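Oct 22, 2019

Silicone pad batches, third pour

Poured the Guillot mix again this morning with the lower thinner ratio. Total 720 g for the one tray, skin layer first, then the soft layer once the skin had gone tacky. Degassed until the bubbles stopped coming up. Last time I rushed that and got pinholes all along one side.

Skin layer is still too sticky on top. Talc helps but it comes off on gloves and turns to paste when the stain gets on it. Ilari Pesonen thinks the mold release from Keleo is slowing the cure at the surface, and he may be right - the half tray I wiped down with alcohol first felt drier at lunch. Repeat with the whole tray wiped before deciding.

Tear test, hanging weight on a single loop, bite 5 mm from the edge:
old batch (April): let go at 190 g
second pour: about 100 g more than that
third pour: not tested yet, leave until tomorrow

Mesh in the skin layer is the next thing to change. The Oslow mesh is too stiff and the needle skates on it. Jenden has a finer one, order no. 1229, not arrived. 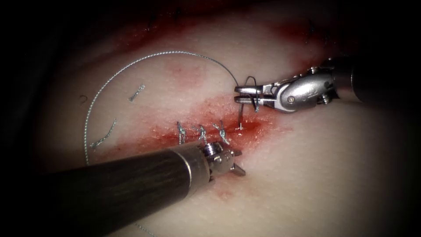
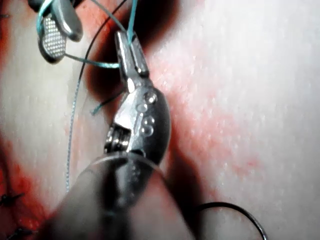

Red stain along the slit in the pad (first), teal suture in the jaws (second).

Stain recipe needs work too. Food color plus glycerin is fine to look at but it gets into the silicone and I can't scrub it out. Try the same thing with a drop of dish soap, and a scrap piece left overnight to see how deep it goes.

Shelf: labels on the two hardener bottles have rubbed off. The one with tape round the neck is the slow one. Relabeled both.

To do
- cut third pour into strips, keep one uncut
- wipe mold, no Keleo spray, pour again Thursday
- ask Jenden where the mesh is
- new mixing cups, the tall kind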